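Short films again

Quick one before work. Went to the shorts night at the Bellini, got home way too late, writing this with cold toast.

Eleven films on the program and I'd happily watch maybe 2 of them again. Which is a decent night! The dance one first - Vandix, shot in a half drained swimming pool, no music for the first bit, just feet. Loved it. The colour of the tiles. The woman in the grey coat who never gets wet untill the end.

The other was Ilel. A kid's film really, or made by someone who remembers being a kid. A boy follows his grandfather's dog through town and the camera stays at dog height the whole way. Sound was a bit crackly, didn't care.

The rest, hmm. Lots of people staring out of windows. One had a voiceover that explained every single thing we'd just watched. My neighbour fell asleep and I was jealous.

Seats at the Bellini are still awful btw. Bring a cushion. Doors at 11 for the late session, which started closer to midnight.

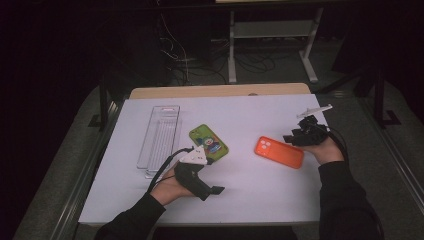
Oh and Jendia got pulled from the program, no reason given, which was the one I'd bought the ticket for. Supposedly it's back in September. I'll go - probably on my own, everyone else has had there fill of windows.

Right, bus.

Recent posts
Why I gave up on the director's cut
Popcorn, ranked
Dance on film, where to start
The Bellini seats, part one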